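Last updated: November

Getting two arms to fold as one

The folding cell at Irnirard's workshop starts its day at 7, and the first thing anyone touches is a hex key. Two arms share one white table, and if their brackets have drifted even a little, every towel for the rest of the shift comes out crooked.

So the crew squares them up. They bring the arms in until the bracket tips face each other, check the gap, snug the screws, then run 40 slow folds with a practice cloth. It's lovely to watch! Cables get a look too — a loop that hangs too tight will tug on a wrist joint and spoil the grip. Gripper pads are swapped every 1,000 cycles, a job that takes 11 minutes once you've got the knack.

Thick, fuzzy cloth is the hard test, and the one I could have watched all afternoon.

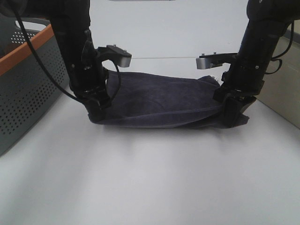 Kadlec would start with the cables every time, and says a cell that folds badly after lunch usually has a clip working loose. The crew now checks the clips at noon as well, before the second batch goes on.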